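Flultonix open day, who else went?
Posted in July by torquewrench_9

Just got back from the Flultonix open day in Brornosham and I'm still buzzing! I figured I'd see one arm behind glass doing the same wave over and over. What they had was a simulated kitchen up on a big screen, and you could stand right there and ask the folks running it anything you wanted. I stayed for 37 minutes and my kid had to drag me out.

The software is called Sotis, and they do all the practice runs in it before the real arm (they call that one Kos) gets a turn. The guy next to me asked how many runs, and the answer was over 2000 for one kitchen task.

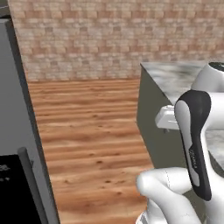

What got me was how patient they were with questions. I asked what happens when a grasp goes wrong and they said they save those runs and go back through them, which I loved. Go for the 10 a.m. slot if they do it again, it gets packed after lunch.

Comments

millhand: Went too. Fun, but I wanted more time with the real arm. A simulation is only as good as its friction numbers and they kind of skated past that.

torquewrench_9: Fair, though I did ask about friction and got a pretty long answer! Maybe you had a different presenter.

pepperjack9: Disagree with millhand, the sim was the best part. You can't park twenty strangers next to a moving arm.

millhand: You can with a fence.

oldbelt: Is parking still terrible over there?

pepperjack9: Yep. Use the lot behind the library.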